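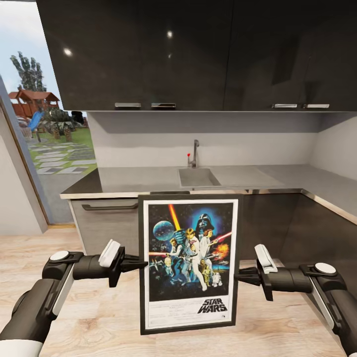 Glazing, backing and hardware for a framed poster in a kitchen

Drita Radonjić
Posted in Home > Walls and Framing
Viewed 184 times

I want to hang a Star Wars poster in the kitchen. It has a black frame and a white border around the art. The wall I have in mind is an interior one, painted drywall on wood studs, across from the sink and a fair way from the stove. The frame is a Pivstead, bought ready made, with thin acrylic at the front and a gray cardboard back held in by bent metal tabs. The art is an offset print on coated paper, not rare, but I would like it to stay flat.

I left a humidity meter on that wall for most of February. With the pasta pot going it climbed to 58 percent and came back down in an hour or so with the fan on. The rest of the day it stayed in the forties.

What I need to know:

Is it worth replacing the acrylic with glass?
Does the cardboard back need to go?
Can I hang it from the sawtooth hanger that came on it, or should I use wire?

The living room is not an option, the walls there are full.

Mayu Honda
Accepted

Your humidity numbers are fine. Paper takes up moisture slowly inside a closed frame, and an hour at that level followed by a return to normal will not do much. Steady high humidity is what cockles paper, and so is an outside wall that runs cold. You have neither. Grease is the bigger problem in a kitchen. It settles as a film on the front and gets in through gaps at the back.

Glazing

Keep the acrylic unless it is already scratched. It is lighter and it won't shatter onto a counter. Clean it with a soft cloth, water and a drop of dish soap, sprayed on the cloth and never on the front itself. Liquid that runs down behind the lip of the frame wicks straight into the mat. Do not use ammonia window cleaner on acrylic, it can craze the surface. If the window throws direct sun on that wall, buy a sheet of UV-filtering acrylic cut to size. Otherwise the standard grade will do for a print you can replace.

Backing

Replace it. Gray cardboard is usually acidic and will brown the sheet over the years, and it moves with humidity. Use acid-free foam board, cut about a sixteenth of an inch smaller than the opening on each side. Press the tabs back down, then seal the seam between board and frame with framing tape. Put a felt bumper on each lower corner so that air can move behind the frame and the wall paint doesn't get marked. 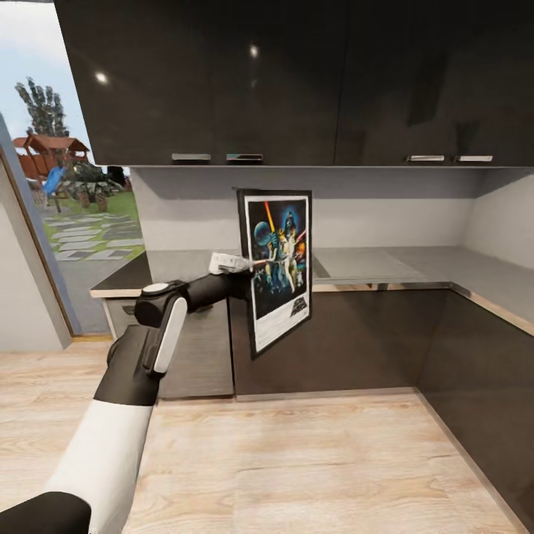 Holding the sheet

Hinge the poster from the top edge only, using two short strips of gummed linen or Japanese paper tape, and let the rest hang free behind the mat. Paper expands mostly across the grain. If it is taped on all four sides it has nowhere to go and will ripple. Masking tape and double-sided tape both fail and leave stains. Do not dry mount it if you think you might ever want to sell it.

Hanging

Sawtooth hangers are adequate for small frames only. For poster size I use two D-rings, screwed into the side rails a third of the way down, each one on its own hook. Two hooks keep it level when cabinet doors get slammed nearby. Wire works too, but the frame tips forward at the top and drifts. Weigh the whole thing on a bathroom scale first, holding it and then not holding it, and buy hooks rated for at least double.

Jailson Prado

Go with glass. I have had a Murora print in our kitchen with glass on it for years, and it wipes clean with anything. Acrylic picks up a charge and pulls in dust every time you rub it. Mine hangs from one nail.

Mayu Honda

Static is a fair point. An anti-static acrylic cleaner takes care of most of it. If you do use glass, put in the mat or spacers. Coated paper pressed directly against glass can stick to it, and it doesn't come off in one piece.

Natanael Brandão

Agree with the two D-rings. One addition: check that the rails are thick enough for the screws. On some ready-made frames the side rail is hollow or made from soft fiberboard, and a standard screw pulls out. Drill a pilot hole first and stop when you feel it bite. Overtightening strips it.

For reference, the sheet of replacement acrylic I bought for a similar frame weighed 535 grams. The same size in glass was more than double that.

Drita Radonjić

Thanks. Foam board and D-rings ordered, keeping the acrylic. The rails are solid wood, I checked with a pin from the inside edge.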